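Gusstead–Boutros Border Talks: Common Questions

What was agreed?
The two governments will reopen the Trundance crossing in September and restart talks on fishing rights, which stopped 17 months ago.

Is it a treaty?
No. It is a joint statement – neither parliament has to vote on it.

Who can cross?
Residents with a valid permit, for stays of up to 11 days. Trucks still need customs clearance.

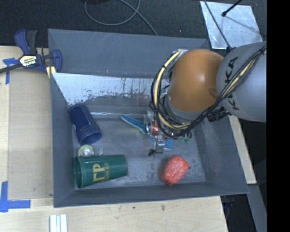
One reader in Gusstead wrote that permits take too long and asked whether old ones still count. They do, until they expire.

Where will the next round be held?
In Prodon.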